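Tongate large white work mat — my review after a winter of use

I've gone through a silly number of work mats. The green gridded ones curl, the cheap silicone one picked up every bit of lint in the house, and the cork one smelled like a wet dog by the second week. So when my old mat finally split I ordered the big white Tongate from Cloutier. It was $30 on special, with three days' shipping, and it came rolled in a tube with a bit of tissue around it.

First thing, the curl. It did come out of the tube wanting to roll straight back up again (they all do!) and I left it overnight under a stack of cookbooks. Flat by breakfast, and it's stayed flat, apart from one corner that lifts a little when the heater's going. I can live with that.

The colour is why I bought it. I do fiddly work with little parts, mostly old clock bits and the odd jewellery repair, and on a dark table anything small simply vanishes. White makes an enormous difference. I found a screw on it the other night without my glasses on, which hasn't happened in years.
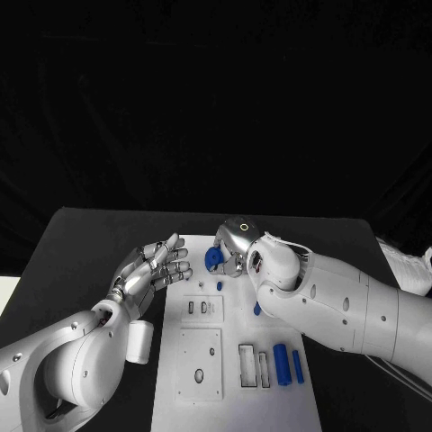 White mat on the dark grey table, black cloth behind.

I like it best over a dark tabletop, as the edge of the mat is so easy to see and I know straight away when something's wandered off it. With a plain cloth hung up behind there's less to distract the eye as well — I'd recommend it to anyone who works near a busy bookshelf.

Now the grumbles. White shows everything. Graphite, oil, tea. Most of it comes off with Brillance spray and a soft cloth, but I've got a faint grey patch near the front where my wrists sit and I don't think that's ever leaving. It's also a bit slippery on a polished surface, so I put a strip of that rubbery drawer liner underneath.

I did look at the Elon one too, which is thicker and comes in a nicer warm white, but it was 17 dollars more and my favourite size was sold out.

Would I buy it again? Yes, though I'd wait for another sale. Four stars from me, and I'd bump it up to five if they did it in a pale grey.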